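FOR IMMEDIATE RELEASE

20/09/2024

Olleda launches Playpen Floor Week, a free cleaning guide for foam play mats

Olleda, the home cleaning supplies shop run out of Laur, today put out its first printed guide to looking after interlocking foam mats. Free at the counter, free to download. 16 pages, big type, no sign-up needed.

The subject is a narrow one and we know it. Puzzle-edge mats in playpens get crawled on, spilled on, and then forgotten, mostly down in the seams.
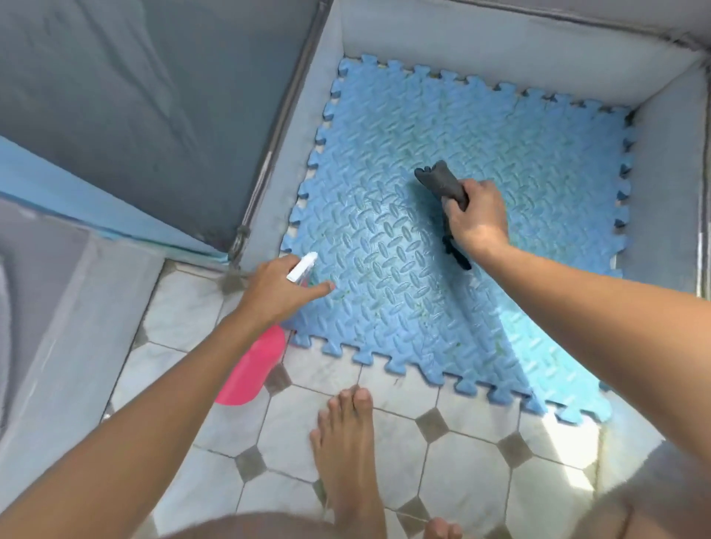
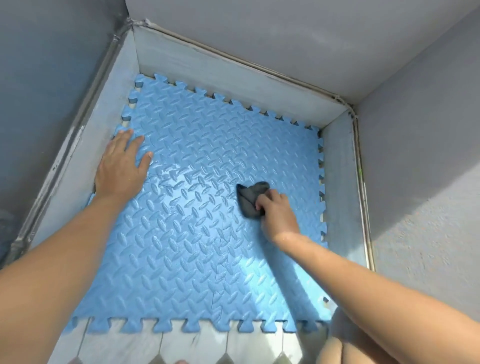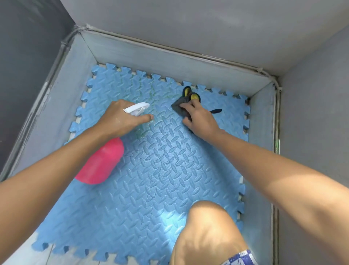
Spray bottle or no spray bottle, the cloth does the work on a raised-pattern mat.

The guide came out of a customer survey held over the summer. 804 replies. Of those, 206 people said they had never lifted the mat out of the pen to look at the underside. A lot of the rest said "once, when we moved."

"People wipe the middle and stop," said Birutė Avotiņš, founder of Olleda. "The middle is the easy bit. Go along the joins, go into the corners, and use less spray then you think. If the mat is swimming you have just pushed the dirt down between the tiles."

What the guide covers:

Everyday wipe-down, with the mat left in place
Textured surfaces, working along the ridges one way and then the other
Seams and puzzle tabs, soft toothbrush for the stubborn lines
Greenish marks, when to clean and when to just replace the tile
Fabric pen walls and rails, spot cleaning only
Full lift-out, rinse, and drying flat

Drying gets two whole pages. Tiles go back in once both sides are dry to the touch, edges included, and the floor underneath gets a wipe too. Toys and anything else out of the pen first please, and children well away until it's all put back.

Alongside the guide Olleda is putting two products on the shelf. Ivero is a fragrance-free surface spray in a refillable bottle. Tullance is a pack of washable dark cloths, thick enough to bunch up and press with. Neither one is needed to follow the guide, warm water and a bit of mild dish soap is fine for most mats. Check the mat maker's instructions before trying anything stronger, and test a corner.

Free demo sessions run at the Laur shop all week, 45 minutes each, no booking. Bring one dirty tile if you like (one, please, the sink is small). Parents, grandparents, childminders, playgroup staff all welcome. Strollers fit through the side door, not the front.

A second guide, on high chairs and car seats, is planned for November. Suggestions for it can be be left at the counter or sent in through the contact form.

Press contact: Birutė Avotiņš, Olleda, Laur. Review copies of the guide and sample cloths on request. Interviews by phone, mornings are best.

ENDS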